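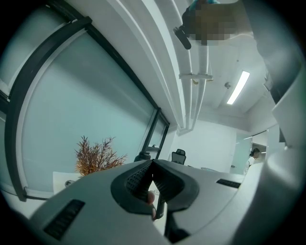
Can a machine do the chores yet?

2020-02-17

Every December my sister asks me whether she should wait another year for a robot that will clear the table. Every December I tell her to buy a better dishwasher. I have worked near automation for most of my life, first on the packing line at Boros and later writing about it, and my answer has not changed much. I do think the reasons for it have changed, though, and they are worth setting out.

Machines have been good at chores for a long time, if the chore can be put inside a box. A washing machine does not know what a shirt is. It turns a drum and lets the water do the rest. What remains for us is everything on either side of the box: picking the clothes off the floor, turning the sleeves the right way out, finding the other sock, folding the lot and getting it into the right drawer. That is the part people mean when they ask about robots, and it is nearly all hands.

Hands are the trouble. A two-fingered gripper will pick up a tin all day long. Give it a wet cloth or a bag of rice and it has to know how hard to squeeze, where the weight will go and what to do when the thing starts to slip. You and I do this while talking on the phone. Kornél Csonka, who used to fit grippers with me at Boros, kept a drawer of finger pads he had cut himself from rubber mats and old gloves. Every new product meant another go at the drawer. He once spent most of a week on a sachet of soup.

On the shop floor you can at least change the job to suit the machine. We had one arm that moved 2000 cartons a shift and hardly ever dropped one, but the cartons came to it square, one at a time, with the label facing out. Somebody had stood there and made sure of that. When the supplier changed the glue on the flaps, the arm stopped and four of us did it by hand until the evening. I have never seen that in a brochure.

A house will not be changed to suit the machine, or not by anyone I know. My kitchen has a drawer that sticks and a cupboard you must open before the one next to it.

What has got better is the learning. The newer way is to have people do the task with the same kind of fingers the robot will have, many times over, and let the software find the pattern. I find this more promising than the old way of writing every move down. My doubt is how far it carries. A machine that has learned 50 cups has learned something about cups, and it may still be lost with a jug. Tala Sleiman, a former colleague, thinks I am too gloomy here and that the jug will come free once there are enough cups. She may be right. I would like to see it done in a kitchen she has not tidied first.

So my view is this. In warehouses and factories, more of the lifting and sorting will go over each year, and it should, as it is hard on the back. At home we will get single jobs, done slowly, at a price most people won't pay - perhaps folding towels, perhaps loading a rack. My sister bought the dishwasher. She still scrapes the plates.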